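Finura Tabletop Blocks: Data Card and README

Version 1.2. Last revised Aug 7, 2019.
Maintained by the Finura project at the Benham shared workshop. Contact: Iñaki Montes.

Summary

Finura Tabletop Blocks is a collection of recorded pick-and-place attempts made with a home-built robot arm. It holds 1000 attempts, each stored with joint positions, gripper commands, colour images and a short text label. The arm was designed and assembled by members of the Benham workshop, using its ordinary tools and a modest parts budget. The collection is offered to other small workshops that wish to test a grasping method before committing time to recordings of their own.

This document covers the build, the work surface, the recording procedure, the file layout and the known limits of the data. Drawings for the arm are kept separately in the Vestow folder, which takes its name from the second version of the design.

The build

The Vestow arm has six driven joints and a gripper. The links were cut on the workshop router and the joint housings were printed, with later replacements turned in aluminium where the printed parts had worn. Motor control runs on a single board fixed beneath the table. A separate computer handles planning and recording. The emergency stop cuts power to the motors and leaves the computer running, so that a recording is closed properly when the stop is used.

The base is bolted to the table frame. Users who intend to copy the design should note that an earlier base, held by clamps, shifted under load and spoiled the calibration. Recordings made with that base have been withdrawn.

Work surface and objects

Attempts take place on a flat wooden board laid over a perforated table top. The board gives an even surface on which blocks can be pushed as well as lifted. A printed square marker beside the board serves as the fixed reference for the camera, and its position is checked at the start of every session.

The objects are painted wooden blocks from a shape-sorting toy. They were chosen for being cheap, easy to replace and different enough in outline to require different approaches. The stars are the hardest to grasp, as the contact points depend on how the block is turned.

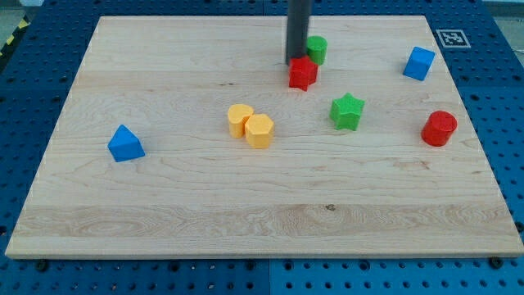 Gripper above the red star, with the other blocks spread over the far part of the board.

Blocks are placed by hand between attempts. Operators are asked to vary both spacing and rotation, and to include some layouts in which two blocks touch. Layouts of this last kind carry the tag "contact" in the label file.

Recording procedure

Each attempt begins with the gripper raised and ends when the arm returns to that position or the operator stops it. The operator enters the name of the target block beforehand and the result afterwards. Three results are permitted: lifted, dropped and missed. Of the 1000 attempts, 259 are marked as dropped or missed. These have been kept in full and should not be filtered out without a note to that effect in any published work.

The recordings were made by seven operators, all of whom completed the Hlongwane checklist before working alone. The checklist covers joint limits, marker calibration and the position of the emergency stop, and a copy is included in the docs folder.

File layout

attempts/ — one numbered folder for each attempt
attempts/*/joints.csv — joint positions and time stamps
attempts/*/gripper.csv — commanded and measured opening
attempts/*/frames/ — colour images
labels.csv — target block, result, tags and operator number
calibration/ — camera and marker values for each session
docs/ — checklist, wiring notes and change log

Time stamps are in seconds from the start of the attempt. Joint positions are in degrees. Operator numbers do not correspond to the order of names in the change log.

Known limits

All recordings come from one arm, one table and one set of blocks. Lighting varies between sessions, as the workshop has windows on two sides — sessions recorded in November are noticeably darker. The measured gripper opening drifts slightly during long sessions and should be treated with caution where fine accuracy matters.

The collection is not suitable for judging safety near people. No person was permitted within reach of the arm while it was moving.

Terms of use

The data may be used and shared freely for study, teaching and private projects, provided that the Finura project is named. Commercial users are asked to write to the maintainer first. Corrections to labels are welcome and should give the attempt number, the present label and the proposed change.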